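Grora G2 hand-held gripper: replacement finger pads
Part no. 2283

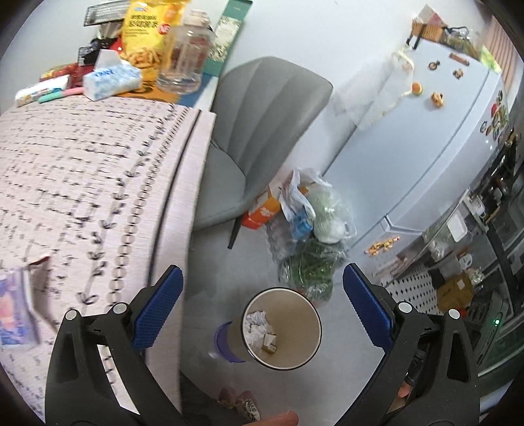 Sold as a pair, one pad for each finger. Check the pads every 200 grasps and change them once the texture has worn smooth — a shiny patch near the tip is usually the first sign.

To fit: undo the screws near the base of the finger and lift the finger away. Peel off the old pad from the tip end, clean off any glue and leave to dry. Press the new pad down firmly and wait 70 minutes before use. Refit the finger and tighten the screws by hand only.

Wipe with a damp cloth. No solvents.

Also fits the Addo hand tool. Does not fit the Pakura, which has a narrower finger.

Orders placed with Prevuter before noon go out the same day. Back in stock Fri 3 April.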